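Wiping down the front: a morning with Josée Lachance

Josée Lachance has looked after the glass at the Grikside shop since February. Before that she cleaned offices at night, where, she says, "you never met a window in daylight, so you never learned what you'd missed."

The shop sells lamps and small furniture, and its front is nearly all window. I asked her how long it takes.

"The inside, 20 minutes if I'm left alone. The outside depends on the road. When they were digging it up I could spend up to 2 hours a week on dust and nothing else."

She starts with the sills and the bottom rail of the frame, using a stiff brush and no water. Grit left there gets picked up by the cloth and dragged across the pane. Then she washes from the top, in overlapping strokes, and dries straight away with a second cloth. The bucket holds warm water and a small squirt of washing-up liquid. She tried a spray called Tundik for a while and went back to the bucket.

"The spray was all right on mirrors," she says. "On a big window it dried before I got to the other side – you could see every place I'd stopped." 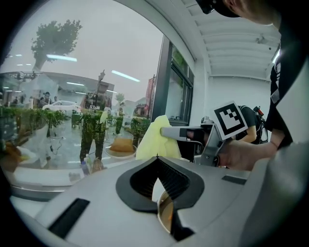 What sort of cloth is best for a large window?

A flat-weave microfibre one, washed without fabric softener, with a second one kept dry for finishing.

Softener comes up again later, when we talk about laundry. Lachance washes her cloths at home on a separate load and hangs them over the bath. Her colleague Gijs Dierckx used to put them in with the tea towels, and for a month the glass had a greasy bloom that showed whenever the sun was low. They worked out the cause between them by changing one thing at a time.

Dierckx does the mornings she has off. He prefers a squeegee and says he is quicker with it. Lachance agrees that he is, but she doesn't like the drips on the floor.

"He puts a towel down," she says. "Then somebody has to wash the towel."

Fingerprints are the daily job. Most are at hand height near the door, and there is a second band lower down where children lean. She does these dry first, breathing on the mark and rubbing, and only fetches water if that fails. Tape is worse. For old poster tape she uses a little cooking oil, leaves it for 16 minutes by the shop clock, and wipes it off before washing the pane as usual.

I asked whether she does her own windows at home.

"Twice a year," she says. "The kitchen one more often, if I've been frying."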